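Home / Table Linens / Heavy Cloths / Lagman Table Cover

Lagman Heavy Cotton Table Cover
Item 89 in the Stistby linen list
Colors: Moss, Oat, Brick, Night Blue

We have been living with the Lagman for almost 18 months now and it is still the cloth everybody in the shop reaches for first. It's a thick, plain-weave cotton with a bit of weight to it, so it drapes straight down at the sides and stays there, even when someone opens the back door in November! Use it for dinner, for sewing, for wrapping presents, for a jigsaw that takes over the table until Wednesday. It can take it.

The hem is double stitched and the corners are mitered by hand (Sinéad Ní Bhriain, who drew the pattern, won't let us do them any other way). After the first wash it loosens up nicely, and by the fifth or so it feels like something you've had for years. Expect it to shrink a little in length. The sizes below already allow for that. 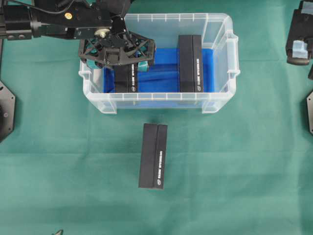
If you want a smoother top for writing or cutting patterns, put a Zundum felt pad underneath. The two were made to go together, and the felt also takes the clatter out of plates, which we love at breakfast. The pad comes on a roll and you trim it with ordinary scissors, an inch or so in from the table edge all the way around.

Sizes
Small: seats 2
Medium: seats 4 to 5
Long: seats 8, with a generous drop at both ends

Care
Machine wash warm with like colors. Brick should go in on its own the first couple of times. Line dry, or tumble on low and take it out while it's still a touch damp. Iron on the wrong side if you like a crisp table, but plenty of us just smooth it out by hand and get on with lunch.

Wax comes off best with a cool butter knife and then a paper towel and a warm iron. For red wine, rinse from the back with cold water before it goes in the machine.

Goes well with
Grurkska napkins, set of 5, same cotton in a lighter weight
Zundum felt pad
Lagman runner, in all the same colors

Swatches are free and we're happy to send the whole set. Please look at Moss by a window before you decide, it's a lovely color and it changes a lot through the day.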